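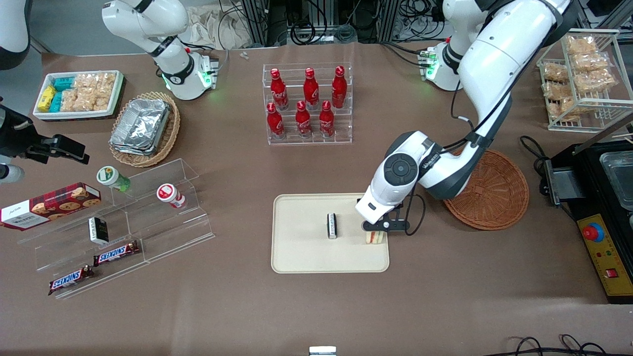 Drinks on the clear rack, sandwich at the beige tray, bagged snacks and boxes in the white tray.

I have set up the snack table for our building's afternoon break for three years now, and people keep asking me how I lay it out. So I am writing it down. It is a table of snacks, and it does not need a long post, but this one will be a little long.

The table is brown and has a lot of room on it. I used to put everything in one big pile in the middle, and by four o'clock it looked like the bottom of a grocery bag. Now each kind of food gets its own tray or basket. The trays came from Vass, a restaurant supply place out past the highway. They were closing out their serving stuff in November and I bought more than I needed.

The Coke goes on a clear two-step rack, three bottles in back and three in front, labels forward. That is all I put out at once. I keep the rest in the refrigerator and refill when the front step is empty. Before I had the rack, people knocked bottles over reaching for the ones behind.

Bagged snacks go in the white tray with the small yellow and teal-blue boxes on the left side. I like the boxes together at one end so the bags don't slide over them. The foil trays are stacked in a wicker basket right next to it, and people use them as plates. I had paper plates the first year. They bent.

Sandwiches are the last thing out. I cut them in triangles and put them on the beige tray, which has a raised rim and rounded corners and wipes clean fast. I don't bring them out early. In our room the bread gets stiff in less than an hour with the heat on.

The other wicker basket starts out empty. Most days it ends up with fruit in it, if somebody brings fruit. If not, it holds napkins. I have thought about getting rid of it and have not done it.

Candy was the hard part. In a bowl, the bars all sink and cover each other, and people dig. I tried a bowl from Ginari, a nice one, and it was too deep. Then I tried lining the bars up flat on the table and they took up half of it. What I use now is a clear stand with three steps.
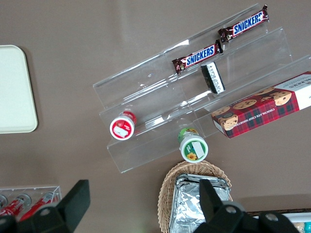 Two Snickers on the candy stand, with the Walkers shortbread off to the right.

I lay the Snickers lengthwise along the shelf with the name showing. The chocolate chip shortbread box is bigger and easy to spot with the red tartan. Smaller packages can stand up against the dividers. One thing about clear plastic is that it shows every fingerprint, so I go over it with a soft cloth before I load it. Don't use window cleaner on it. I ruined a stand from Ulorow that way and it stayed cloudy.

I keep a running count of what gets eaten, only because I do the ordering. Last year it came to 2136 items, not counting drinks. Drinks were 853. I order through Musach, and they deliver to the side door, so I have to be there to prop it open.

Cleanup takes me fifteen minutes. Wrapped things go back in the bin, trays get washed, and the racks go on the top shelf of the closet with a towel between them. Next month I want to try putting the drinks at the far end to see if the line moves any better.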